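Home | Issues | Authors | Submit a paper | Contact

Last updated: October

4. What the lume does after dark: reading tests on the Skirnilier field watch

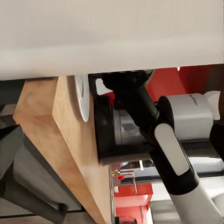

I should say up front that I came to this part of the study as a fan. I've worn mechanical watches since college, and I had a soft spot for the Skirnilier long before I had any numbers on it (it's a plain, slightly chunky field watch, and the hands are a lovely shape). So I asked Levente Vida to set up the reading order for me and keep it to himself until I was done. He did, and he was strict about it!

The question in this section is a small one. Sections 2 and 3 dealt with how brightly the dial glows right after charging, and I'm happy with those results. What I wanted next was how long a regular person can still tell the time from it. Those are pretty different things – a dial can drop to a tiny share of its starting glow and still be perfectly readable once your eyes have settled down in the dark.

4.1 Who read what

We had 11 readers, all of them owners of at least one mechanical watch, recruited through the collectors' club in Tendville. Each one sat in a blacked-out room and was handed a watch at intervals through the night, starting at 9 p.m. They called out the time they saw, and Levente wrote it down along with the time the watch had really been set to. The hands were moved between readings so that people couldn't just add an hour to their last answer, which two of them cheerfully admitted they'd have done.

Three watches went around: the Skirnilier, the Cuvley diver and the little Tak dress watch, the one with thin painted hands. Altogether we logged 1,497 readings. I counted a reading as correct if it was within two minutes of the set time, and I threw out nothing, including the stretch before dawn when everybody was grumpy and a bit careless.

4.2 What we found

The Cuvley did best early on, as I expected from its big round markers. Everyone read it correctly for the first couple of hours and most people did it fast. The surprise (to me, anyway) came later in the night, when the Skirnilier caught up and then passed it. Its last correct reading came 315 minutes after charging, and the Cuvley's came a fair bit sooner.

I think the hands explain a lot of this. On the Cuvley the hour and minute hands are close to the same width, and once the glow gets faint people start swapping them. We got more than 100 swapped readings on that watch alone. The Skirnilier's hour hand is short and fat, so even as a dim smudge you know which one you're looking at.

The Tak faded first, and I don't hold it against the thing. It was made to sit under a shirt cuff at dinner, and its makers put hardly any paint on it.

4.3 A few cautions

Our readers were all used to watches, and I'd guess a newcomer would do worse across the board. We also charged every dial under the same desk lamp, whereas a real watch picks up its light in fits and starts all day long. I'd love to rerun this with people wearing the watches from breakfast on, and Levente has already started grumbling about the schedule. Section 5 takes up the crystal and its coatings, where reflections gave us a good deal of trouble.

Related items
Section 3: Charging time and first glow
Section 5: Crystals, coatings and stray reflections
Crown feel and winding effort in hand-wound watches
Strap wear over one summer: a short report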